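Skeldale Makes a Very Good Bun and Takes Its Time About It

Posted Jan 3, 2023 in Eating Out

The old shoe repair place on Nkuna Street has been a bakery since August, and I have been meaning to write about it since roughly the second cinnamon knot. Skeldale is the full name. There's no "& Co." and no "Provisions" tacked on the end, which in this town counts as restraint.

What finally got me typing is the Evo, the countertop bread oven that Skeldale sells from a shelf next to the register for 953 dollars. I bought one. I would like that figure to sit there for a moment, as it has been sitting with me.

First, the bakery. Yu-ting Fu does the baking and opens the door at 8, or when the first tray is cool enough, whichever comes later. The milk buns are the thing to get. They're soft to the point of being a structural problem, and if you put one in a bag with anything heavier than a napkin you will arrive home with a pancake. The sesame version is better than the plain. The scallion version is better than the sesame, and it's gone by the time anyone with a job can get there.

The rye I can leave. It tastes like a loaf that was told to be good for me.

Coffee is from Hillik, brewed in a big urn, two dollars, refills if you ask nicely. There are 32 seats on paper and I'd like to meet whoever did the paper. Two of those are a windowsill.

Now the oven. The Evo is a squat thing with a stone floor, a steam tray and a dial that goes from "warm" to a little drawing of a flame. Fu bakes her test loaves in one, and after a few Saturdays of eating the test loaves at the counter I had talked myself into believing the oven was the talented one. Kenneth Maglaya, who runs the register and has watched this happen to other people, carried it to my car.
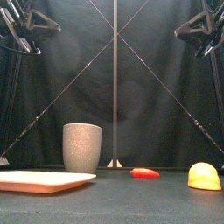
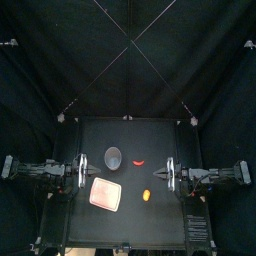
My first loaf in the Evo came out pale on top and nearly black underneath, and I ate it anyway, with a lot of butter and some self-pity. The manual says to preheat for 45 minutes. It wants to be closer to an hour and a half, by which time my kitchen is a sauna and the cat has moved to the bathtub. I had set the thing up in the corner under the cabinets, which was a mistake, as the steam vents straight up and the cabinet doors are now a slightly different shape. It wants a counter with open air over it, something like the black tabletop in the second picture with just two robot arms and a pair of crossed cables above, and I'm not fortunate enough to own a kitchen like that. So it lives on a rolling cart in the middle of the floor, where I walk into it.

Once it's properly hot, though, it's lovely. Loaf number four had a crust that crackled on the rack for a good while, and the crumb was open without being the kind of lace that lets jam through onto your shirt. Rolls do well. Pizza does very well, provided you like a small one, because the floor is narrower than the box suggests. I tried a tray of cookies and got one perfect row along the back and a lot of warm dough in front. Turning the tray halfway helps. Turning it twice helps more, and at that point you may as well stay in there with them.

The steam tray deserves its own complaint. It holds a cup of water and slides in from the left with a metallic shriek, and if you fill it past the line it slops onto the stone. I rang the bakery to ask whether this would crack anything. Maglaya said no, then put his hand over the phone and asked Fu, and came back and said probably no.

Cleaning is a stiff brush and patience. Don't use soap on the stone. I used soap on the stone, and for a week everything tasted faintly of lemon, which was an improvement only on the rye.

Is it worth the money? If you bake every weekend and have somewhere to put it, I think so, and I say that as a person who could have bought a frankly upsetting number of milk buns instead. It holds its heat better than my regular oven, which has the temperament of a weather vane. If you bake at Christmas and when you're sad, get a heavy lidded pot and spend the difference at the counter.

I should add that I took a loaf in for Fu to look at. She cut it, pressed the crumb with her thumb, ate the end piece standing up, and told me to use less yeast. Then she gave me a scallion bun, the first I'd managed to get in weeks. It was better than my bread by some distance, and she made that one in the big oven out back.

Skeldale, Nkuna Street. Closed Mondays. Cash or card, but the card reader sulks when it's cold. Evo countertop oven, 953 dollars, cord is short, bring a friend to lift it.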